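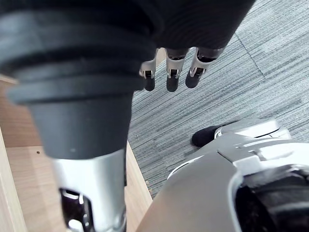 Low two-door office cupboard from Zernach, light wood-grain finish, pale top. Stands straight on the floor. We have it on striped gray carpet tile, the kind where the streaks change direction a bit at the seams, and it sits fine there. Hard floor ok too but get felt pads.

**What you get**

- cabinet body
- 2 doors, hinged
- 1 shelf
- shelf pins, 5 in the bag (you need 4, one spare)

Sold assembled. Flat pack on request, ask for Lourenço Correia, mornings are best. Never Tuesday.

**Storage**

Made for box files, ring binders, paper stock. Box files can lie flat on the shelf or on top of the cabinet. Lower compartment is open height, good for taller stuff. Doors swing out wide so leave room in front, poeple forget this and then hit the desk. 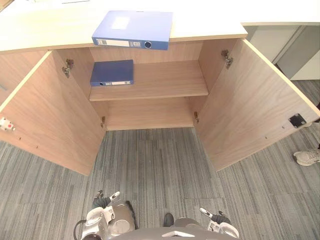 Shelf lifts out if you want one big space. Don't put the printer on it. Printer goes on the Liu stand, seperate page.

**Care**

Damp cloth, dry after. No spray polish on the hinges. Screws tightened once a year, same for the door plates.

**Delivery**

Over 5 units = own van, otherwise goes with the Prorkgate run. Next batch December. Blue box files not included, order those through Conceição Sampaio.

Matching tall version: see Sarnedance. Same finish, lockable, longer wait.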